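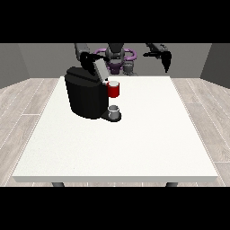
Why a Club Scorer Wants Fewer Numbers

Osedora Cricket Club has kept its scorebooks in the same metal cabinet since it moved to the ground on Lusetti Road. The man who fills them in has been scoring there for most of his adult life. He agreed to talk on the condition that his name stay out of it. "People know who I am at the ground," he said. "That's enough."

We met before the second eleven's match against Omoregie, while the covers were still on. He had two sharpened pencils, a ruler and a tablet. The tablet belongs to the league, which now asks every club to score on an app called Kivix. He uses it, and he keeps the paper book as well.

"The book is for me," he said. "If the battery goes, I still have the over. I can catch up the tablet at the drinks break."

His complaint is with the player ratings. Kivix gives every player a number after each match and ranks the whole league by it. The players look at it in the parking lot before they have their pads off.

"A kid made 5 on a terrible pitch in April and batted two hours to do it," he said. "We drew the match because of him. His rating went down. Then a fellow gets 200 against a side with two proper bowlers and he goes to the top of the list and stays there."

He doesn't blame the app for this. Averages had the same fault, he said, and people argued about them in the same way. What has changed is how often they see the figure. "It used to be you got your average at the dinner at the end of the season. You might be pleased or you might not, and then it was winter."

I asked what he would put in its place. He thought about it while the umpires walked out to look at the square.

"I'd keep the scorecard and I'd keep the bowling figures. Four columns for a bowler – overs, maidens, runs, wickets. You can work out most of a spell from that if you know who was batting. I'd leave the ranking to people who want to do it at home."

The captain of the first eleven disagrees with him, and so does the league. The ratings are used to sort the divisions for the junior sides, and the scorer admits that this works better than the old way, when clubs picked their own division and a strong team could hide in a weak one.

"That part's fair," he said. "I told them so at the meeting. I also told them to fix the leg byes, and they haven't."

The leg byes are a separate matter. Kivix asks for an extra confirmation each time, and if the next ball is bowled quickly the scorer can fall one behind. He writes it in the book first and waits for the end of the over.

Play began half an hour late. Omoregie won the toss and batted. He wrote the openers' names in pencil, then typed them in, and asked me to move my chair because I was blocking his view of the umpire at the far end.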